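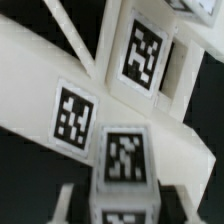

My kitchen table is also my writing desk, so most of my tips for getting a manuscript ready to send out involve clearing the toast crumbs first.

Print the thing. I know, the paper! But I found 2 missing chapter numbers in Hememmont the minute it was in my hands, after months of scrolling straight past them. I print on the backs of old drafts and hold each chapter together with a bulldog clip. Elastic bands perish and leave a brown line on the top page (ask me how I know).

For the pitch itself I use index cards and the inside of a cupboard door. One sentence per card, a blob of Blu Tack on each, and I shuffle them about while the pasta boils. If a card stays down for a week I don't put it back. The query letter should come in under 300 words — mine for Olla started at 1357, which still makes me blush.

Read the first 500 words aloud while you're washing up. Prop the pages in a recipe stand, well back from the taps, and keep a pencil behind your ear. A clear plastic wallet over the top sheet saves it from suds.

Loïc Roussel, from my writing group, swears by keeping his list of agents on the fridge, with a tick for sent and a cross for no. I tried it and went off my breakfast. Mine lives in a biscuit tin now, with the stamps.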